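About Lillik

Lillik hangs wallcoverings and fits out small rooms: changing rooms, mudrooms, hallways, kids' corners in stores and waiting areas. Refugio Cervantes and Kevin McGrath started the company with one pasting table and a van. We now have 4 hangers and a workshop at 703 Stukunik Road, where the cutting and pattern matching are done.

Most of our work is large pattern — plaids, checks, wide stripes. Bold pattern shows every mistake at a corner, so we dry-lay each drop on the workshop floor before it goes to the job. Azucena Tovar does the layouts. Cristian Yupanqui handles trim, rails and hooks, and he will also refit your old ones if they are sound.

We have finished more than 113 rooms. Small jobs are welcome, including single walls.

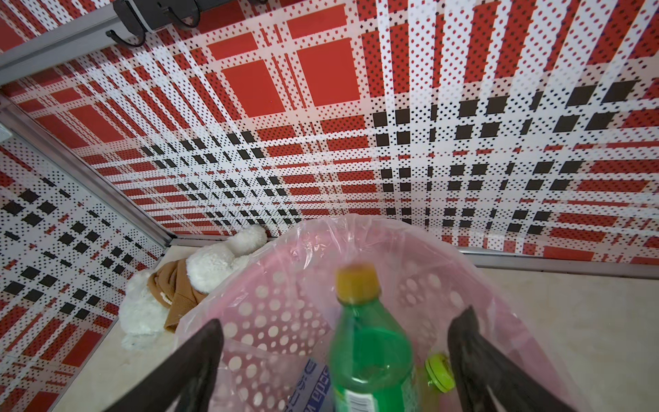
Do you carry a pattern around a corner?

We match it at eye level and let any drift fall near the ceiling or the floor. If the corner is badly out of plumb we cover the join with metal trim, and we will tell you that at the measuring visit.

Measuring visits are free within town and take up to 2 hours. Please clear the walls first. Anathi Engelbrecht keeps the calendar and answers the phone on weekday mornings.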